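4.3 Choosing and preparing the mounting surface

The Prendex 900 bench scale must stand on a flat, rigid surface. Readings taken on a soft, sloping or vibrating support are outside the stated tolerance and cannot be corrected by calibration.

Before you start, have ready the leveling key and the 200 g check weight from the accessory bag.

1. Clear an area at least 900 mm wide. Leave free space behind the unit for the power lead.
2. Wipe the surface with a dry cloth. Remove grit, tape residue and old adhesive pads.
3. Set the scale down on its four feet. Do not fit the weighing pan yet.
4. Turn the front feet with the leveling key until the bubble sits inside the ring. Adjust one foot at a time.
5. Tighten the lock nuts by hand – do not use pliers.
6. Fit the weighing pan and press down lightly at each corner. If the unit rocks, repeat steps 4 and 5.
7. Connect the power lead and let the unit warm up until the WAIT symbol goes out.
8. Press ZERO, then place the check weight in the center of the pan. If the display does not settle at 200 g, go to section 6.

CAUTION: Do not lift the scale by the pan. The load cell can be permanently damaged.

CAUTION: Keep the unit out of the air stream from fans and heating vents.

Note: Glass and high-gloss tops reflect light into the display and make the bubble hard to read. A matte surface in a mid or dark tone is preferred. Small items may share the surface as long as they do not touch the pan or the housing.

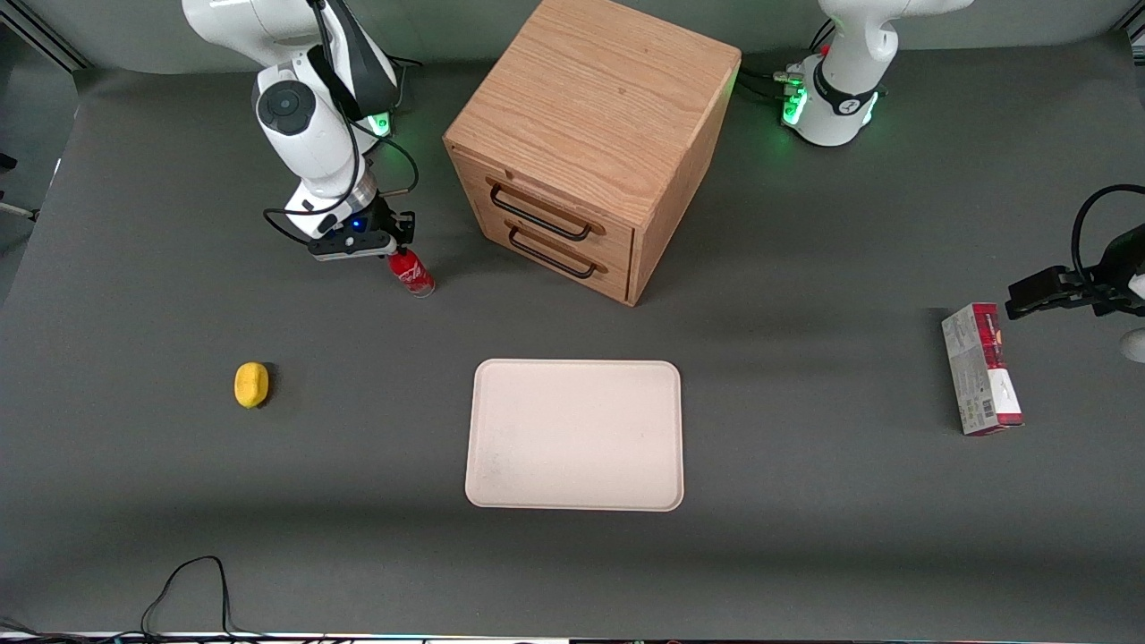

Fig. 4-3. Matte gray tabletop.

Note: If the scale is moved, even along the same bench, repeat steps 4 to 8.

4.3.1 Anti-slip mat (optional)

The Nisden mat, order code 777, may be used on smooth tops. Place it with the ribbed side down and level the scale again after fitting. Do not stack two mats – the added give causes drift. Foam mats from other suppliers are not suitable.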